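第二讲 记忆与间隔复习（课堂笔记整理版）

上次讲到艾宾浩斯，有同学课后问我，遗忘曲线到底要不要背。不用背！那条曲线你记住个大概形状就行：刚学完掉得最快，后面越来越平。我自己读书的时候也是考前一晚猛背，第二天考得还挺好，过了一个暑假再看笔记，跟看别人写的一样。

所以今天主要讲“间隔”。同样花两个小时，一口气学完，跟拆成几次学，过些日子再测，多半是后一种记得牢。

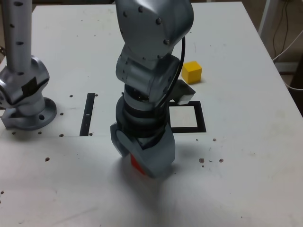

拆几次、隔多久，要看你打算记到什么时候。下周就考，隔一两天复习一次够了；想记到明年，间隔就得拉长。我二月份给自己排过一个表，背169个芬兰语单词，第一轮隔2天，第二轮隔11天，第三轮隔21天（中间偷懒漏过一次，后来补上了）。第三轮最难受，好多词就在嘴边，死活出不来。别急着翻答案，先憋一会儿，这个“憋”就是我们说的提取练习，下面会用到。

再说“交错”。几类题混着做，比一类做完再做下一类要别扭，当堂正确率往往还低一些，很多人做到一半就放弃了。别放弃呀！混着做的时候，你每道题都得先判断它属于哪一类，考试考的恰恰就有这一步。

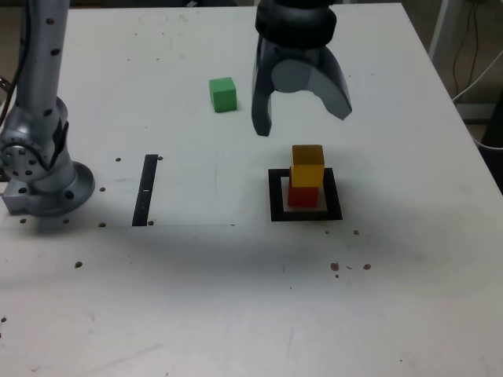 图2 白色桌面上的三个彩色小方块和一个黑色方框

作业：挑一门你这学期最头疼的课，排一张三轮的复习表，写清楚每轮隔几天、怎么自测。自测请合上书，拿张白纸默写，只拿荧光笔重读一遍的不算。

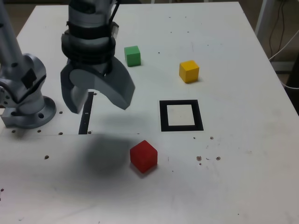

Kazue Uchida读完初稿给我留言，说她觉得“合上书”这条对刚入门的人太狠，白纸上一个字都写不出来，挺打击人的，不如第一轮允许看目录，第二轮再收走。我觉得有道理，作业就按她这个改：第一轮可以看目录，后两轮不行。表下次上课带来，手写的也收。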